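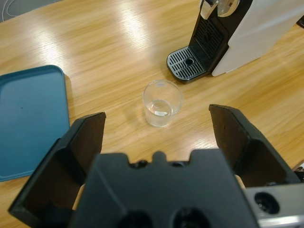
Wrist view, clear glass between the open fingers, coffee machine behind.

Ticket 1914 – Glass episodes rejected at import
Site: Brullesdale
Opened by: Mirjam Ortner
Status: waiting on retest

Problem: Pridano accepted 300 episodes of the glass task and rejected the next batch from episode 721 on. Error is "object not found at start."

Checked so far:
Wrist camera focus and exposure settings match the accepted batch. Restarted the recorder, same error.
Table has strong glare in the upper part of the wrist view. Accepted episodes were recorded with the ceiling lights off.

Next step: turn off the lights, record five new episodes with the same glass and tray, and import them alone. Keep the rejected files – do not relabel them yet.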